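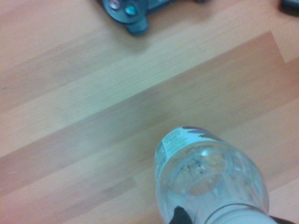
A game controller on the living room floor.

Keeping a Living Room in Order Between Cleanings
September 21, 2024

Most of the work in a living room is picking up, and the actual cleaning goes fast once that is done. These are the habits we use at Liltell, collected from the household pages we have run since February.

Start with the floor. Walk the room once with an empty basket and put in everything that belongs somewhere else. Do not stop to deliver anything until you have been all the way around. Controllers, chargers and remotes should have one drawer or one tray, close to where they are used. If the tray is across the room they will end up on the floor again by evening.

Laminate needs very little water. Vacuum with the brush roll off, then go over it with a flat mop that has been wrung out until it no longer drips. Work along the planks. Sticky spots come up with a damp cloth and one drop of dish soap.
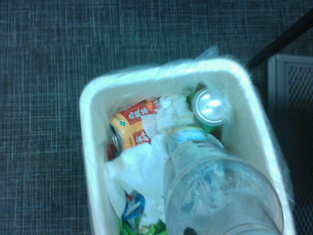

Flat-woven carpet is easier than pile, but grit settles into the weave. Vacuum it in both directions, slowly, and do the edges with the crevice tool. For a fresh spill, blot with a white cloth from the outside in. Scrubbing spreads the stain and roughs up the threads.

Keep a few spare bags folded flat in the bottom of the trash bin, under the one in use. When you take out the full bag the next one is already there. Rinse the bin itself once a month and let it dry upside down before the new bag goes in. A sheet of newspaper at the bottom takes care of small leaks.

Sofa covers last longer if they are washed cool and put back on while slightly damp - they stretch into place and most of the creases drop out overnight. Check the label first. Ours came from Toprak and the label says not to go over 100 degrees Fahrenheit. Close all zippers before washing.
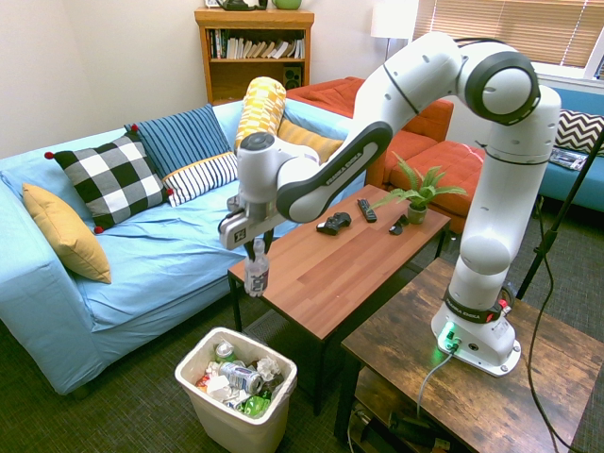
Loose covers that slide around can be held with foam pipe insulation pushed down into the gap behind the seat. Cut it to the width of the seat with kitchen scissors. Four pieces did our sofa and one armchair.

Wood tables want a dry microfiber cloth most days and a barely damp one when there are rings. For white heat marks, try a little plain mayonnaise left on for 35 minutes, then wiped off - test it underneath first. Skip spray polish on anything with an oiled finish.

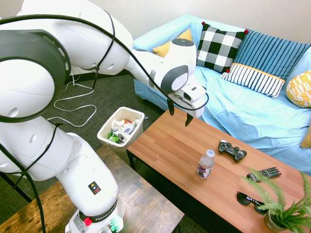 The wooden coffee table in the living room.

Felt pads under table legs wear out faster than people expect. Look at them when you move the furniture to vacuum, and replace the whole set together so the table stays level.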